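Weighing dried beans
Updated July — by the Skuvitz Kitchen Reference desk
2,233 shares | 3 comments

Weighing dried beans is the household practice of portioning soybeans and similar pulses by mass, usually with a digital scale, a bowl and a scoop. Its supporters claim that it makes soaking and cooking more reliable. The evidence for this is thinner than recipe writers suggest, and many cooks get by with a cup.

Equipment

A small flat scale is the usual choice. The bowl goes on first, the display is set back to zero, and the beans are added by scoop. Scoops sold for the purpose are often marked with a volume, a figure that says little about weight: beans settle differently each time, and a heaped scoop is whatever the person holding it decides it is.

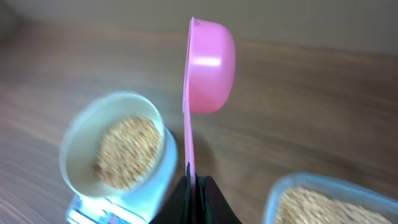
Does the bowl have to be light? Any bowl will do as long as it and the beans together stay under the scale's limit, although a heavy one uses up part of that limit before the first scoop goes in.

Accuracy

Cheap scales commonly show one gram or a tenth of a gram. The extra digit is easily mistaken for accuracy. It shows how finely the number is divided, and a scale can be finely divided and still wrong. The Mirnach household guide recommends weighing the same portion twice and distrusting the scale if the results differ by more than 2 grams. The guide does not explain where that limit comes from.
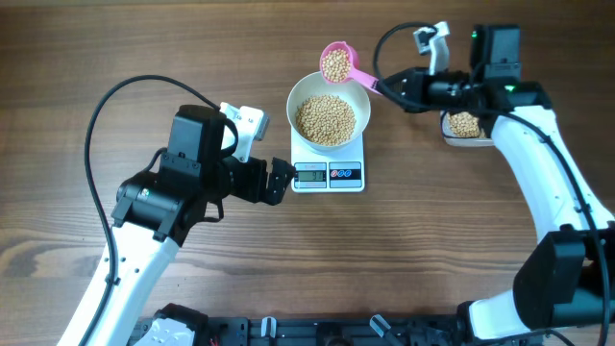 A scoop of soybeans held over a bowl on a digital scale.

A bowl wider than the platform brings its own problems. It can hide the display, and if it touches the counter or a wall the reading drops. Claims that centering the bowl fixes every error should be treated with caution — it does nothing for a weak battery or a soft, uneven surface.
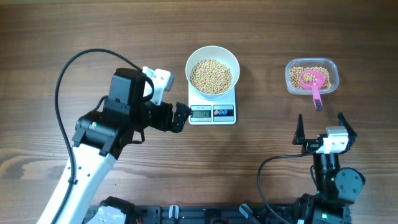
Soybeans in a white bowl on the scale, with more in a clear container.

Dry and soaked weight

Soaked soybeans weigh more than twice what they did dry, so a recipe that gives a weight without saying which is meant is of little use. The Cikdale method, popular in older booklets, gives dry weights only. The Han method gives both but rounds them heavily, and its promise of "perfect" texture has no test behind it. The age of the beans matters too, and no scale measures that.
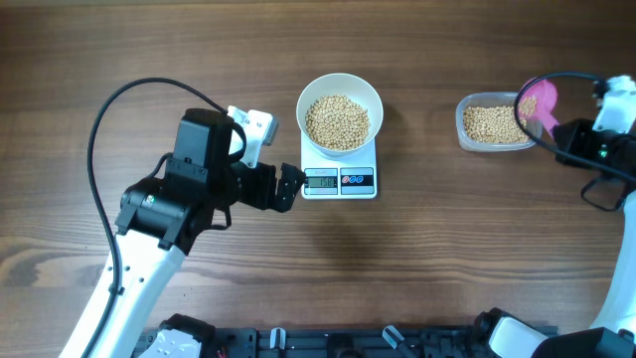
According to one reader, the cup is being dismissed too quickly: she has measured soybeans by volume for years, tops up the water by eye, and has yet to ruin a pot.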